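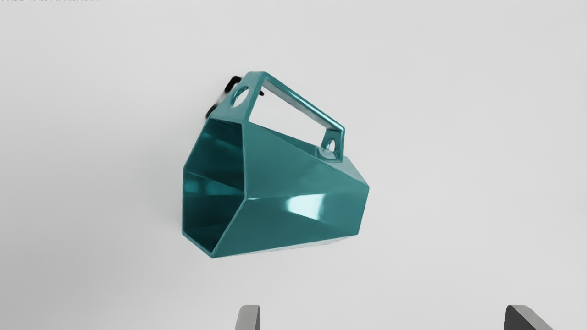
Ticket: Kitchen tap at the Tunholm flat still running brown first thing
Status: Open, waiting on tenant
Opened: February 27, 2020

Hello, and thank you so much for writing back with all that detail – it really does help, and I'm sorry you've been making your morning tea with bottled water since December.

I've read through the earlier notes. The building went up in 1974 and the Ullport side still has its first iron riser, so a bit of rust after the water has stood overnight is quite common. What puzzled me was that your bathroom runs clear and only the kitchen doesn't.

Things tried so far:

Ran the cold tap for 18 minutes. It cleared, then went brown again the next morning.
Took off the spout filter and rinsed it. Plenty of grit, but no change.
Asked flat 19, who share the riser. Theirs is clear, bless them, so I think we can leave the main pipe alone for now.

That leaves the short length of pipe under your sink. The Hettiarachchi fitters replaced most of those when they did the Stidholm block, but yours seems to have been missed (the paperwork is a muddle, I'm afraid).

Could you do one more thing for me before I book anyone? Tonight, shut the little valve under the sink, and in the morning open it and fill a mug straight away, then a second one after a minute. A plain white mug is best if you have one, as a dark or coloured one hides the tint.

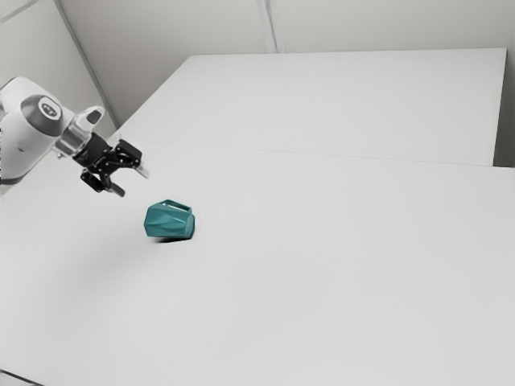
Teal mug on its side, pale worktop.

If the first mug is brown and the second is clear, it's the short pipe and I'll get it swapped. If both are brown, please don't worry – just reply here and I'll ask for the riser to be looked at after all. The call-out is covered up to 400 pounds, so there'll be nothing for you to pay either way.

Warmest wishes from the repairs desk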